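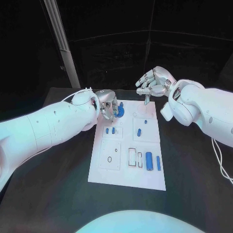 The Trisance family violence response program took 149 police referrals in April, against a planned 200. Mitra Soltani's team completed safety plans in 59 of these. Fourteen cases are still waiting for a first call and are listed on the white board, a larger one than the board on the dark tabletop. Late reports from the Conton precinct account for most of the shortfall.

**Staffing:** Nilton Usuga now covers the Friday night shift. One advocate post remains open.

**Next period:** Silviu Ene will move referral intake to Jisteo. Costs are within budget.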